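Witport Tabletop Fair Returns in November With 117 Makers

WITPORT – The Witport Tabletop Fair will open its doors again this November, bringing 117 potters, glassblowers, woodworkers and small-object makers to the old Norkia ferry hall for a weekend of sales, talks and hands-on sessions. Admission is free for children and for anyone who lives in the harbor district. All other visitors pay at the door or in advance online.

The fair is organized by Araya, the Witport association of independent makers, with support from the tableware retailer Tritow. It was held last year in the covered market on Dock Street and drew around 2,000 visitors. The ferry hall gives exhibitors more floor space, wider aisles and a loading entrance at street level, which many of them had asked for.

"We outgrew the market," said Gintarė Kazlauskienė, director of the fair. "People were waiting outside in the rain while others were trying to get out through the same door with a box of plates in their arms. The hall has separate doors for coming in and going out, and it has a cloakroom. Those are the things exhibitors talked about when we called them in the spring."

What is on sale

Everything at the fair is meant to be used at, on or near a table. The rules for exhibitors are short. Work must be made by the person or workshop renting the stand, prices must be shown, and each stand must carry at least a few items at a low price so that visitors on a small budget can take something home. Jewelry, clothing and framed art are not accepted, as they have their own fairs in the region.

Visitors can expect bowls, pitchers, carafes, serving boards, salt dishes, candleholders and small carved or modeled figures. Several workshops will sell seconds – pieces with a small glaze flaw or an uneven foot – from a shared stand at the back of the hall. Seconds go on sale on both days at opening time and have usually been gone by lunch.

The children's table

Araya will again run its children's table, where visitors under 12 can model a small figure in air-drying clay and take it home. The session is led by Piroska Bakos, a ceramics teacher who has worked with the association for several years. There is no need to sign up. Araya has ordered enough clay for 500 figures.

"Most of them make a dog, and then the dog turns into something else," said Bakos. "I don't correct them. If a leg falls off I show them how to score the clay and put it back on."

An adult must stay with each child during the session. Aprons are provided, but old clothes are a good idea.

Talks and repairs

A short program of talks will take place on the mezzanine. Subjects include choosing a glaze that is safe for food, caring for oiled wood, and how to price handmade work. Seats are first come, first served. The talk on pricing is aimed at people who are thinking of renting their first stand and will be followed by an open question period.

The repair desk is also back. Visitors may bring up to 2 broken items each, and menders will look at them and say whether they can be fixed. Simple breaks in pottery will be glued on the spot. Chipped glass can be left at the desk and picked up the following week from the Araya workshop. The desk cannot take electrical items or anything larger than a serving platter. 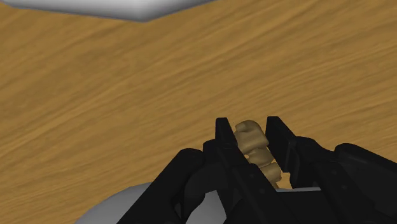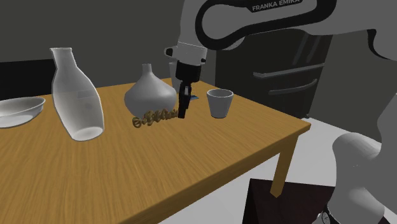 Stands and deadlines

A small number of stands are still open, mainly in the glass section. Makers who want one should apply through the Araya website. Applications close on Tuesday of the last week in September, and applicants will hear back within ten days. Stand rental includes one table, two chairs, lighting and a power outlet. Tablecloths are not included. Exhibitors who need to share a stand may do so if both names are on the application.

Setup takes place on the Friday afternoon before the fair. Vehicles may use the loading entrance for half an hour each and must then be moved to the public parking lot on the north side.

Getting there

The Norkia ferry hall is a ten-minute walk from Witport Central Station. The harbor bus stops in front of the main doors. Parking near the hall is limited, and visitors are asked to come by bus or on foot if they can. The ground floor is step-free, and an elevator serves the mezzanine. Coffee, soup and sandwiches will be sold in the hall on both days.

About Araya

Araya is a membership association for independent makers in and near Witport. It runs a shared workshop with kilns and a wood shop, offers evening classes for beginners, and organizes the Tabletop Fair each year.

Press contact

Requests for interviews and press passes can be sent to Gintarė Kazlauskienė through the Araya office.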